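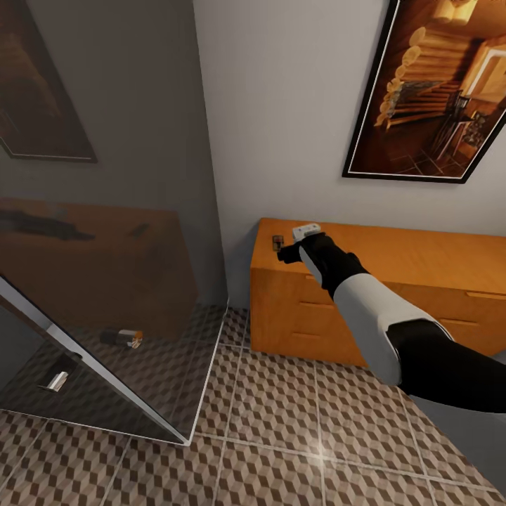

Meubles d'occasion : questions fréquentes

Comment proposer un meuble au dépôt-vente ?
Envoyez-nous les dimensions (hauteur, largeur, profondeur), l'état général et trois photos prises à la lumière du jour. Nous répondons sous quelques jours ouvrés. Les meubles ne sont pas acceptés sans accord préalable, même si vous passez devant le magasin.

Quels meubles refusez-vous ?
Les matelas, les canapés tachés, les meubles vermoulus et ceux auxquels il manque une pièce de structure. Une poignée absente ou un tiroir qui coince ne posent pas de problème, à condition de le signaler.

Qui fixe le prix ?
Nous proposons un prix, vous l'acceptez ou non. En dessous de 18 euros, nous ne prenons pas l'article en dépôt. La commission est la même pour tous les meubles et figure sur le contrat.

Combien de temps le meuble reste-t-il en vente ?
120 jours. Passé ce délai, vous pouvez le reprendre, baisser le prix ou nous le céder. Sans nouvelles de votre part, nous vous écrivons une fois à l'adresse indiquée sur le contrat.

Livrez-vous ?
Oui, à Pordale et dans les communes voisines. Le forfait est de 79 euros, au rez-de-chaussée ou avec ascenseur. Pour les étages sans ascenseur, demandez un devis à Rimar, le transporteur avec lequel nous travaillons. Mesurez la porte d'entrée et le palier avant de commander. Une livraison impossible faute de passage est facturée.

Le meuble bas est-il livré avec un système de fixation murale ?
Non. Les meubles d'occasion sont vendus sans visserie. Pour une commode à tiroirs, nous recommandons une fixation au mur, surtout s'il y a des enfants dans le logement. Les équerres se trouvent en magasin de bricolage. La cheville dépend du mur : plâtre, brique ou béton.

À quelle hauteur accrocher un cadre au-dessus d'un meuble bas ?
Comptez une largeur de main ou deux entre le plateau et le bas du cadre. Pour un grand format, posez deux crochets et vérifiez le niveau avant de serrer.

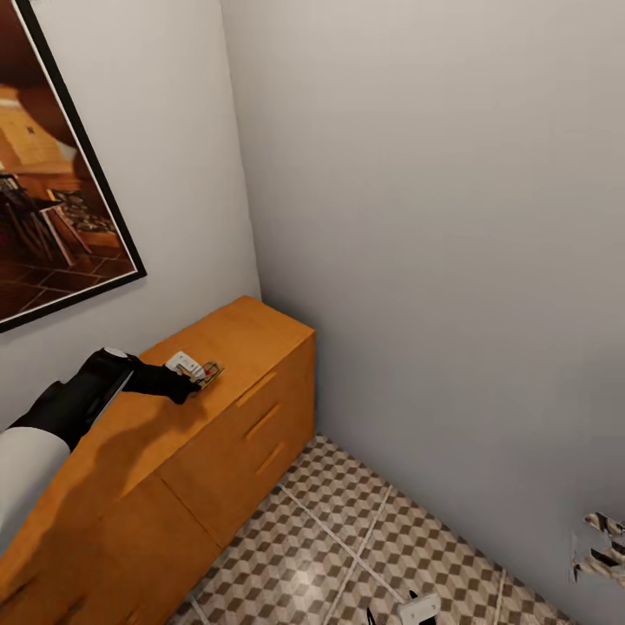

Kaja Jõgi nous écrit qu'elle préfère accrocher plus haut, pour pouvoir poser une lampe sur le meuble sans masquer le bas du cadre. C'est possible aussi : placez la lampe d'abord, puis tracez les repères.

Puis-je rendre un meuble acheté en magasin ?
Non, sauf défaut non signalé sur l'étiquette. Conservez le ticket et prévenez-nous avant de démonter quoi que ce soit.

Comment entretenir un plateau en bois ?
Un chiffon à peine humide, puis un chiffon sec. Pas de produit abrasif. Essayez toute cire sur une face cachée.

Page mise à jour le 16 décembre 2023.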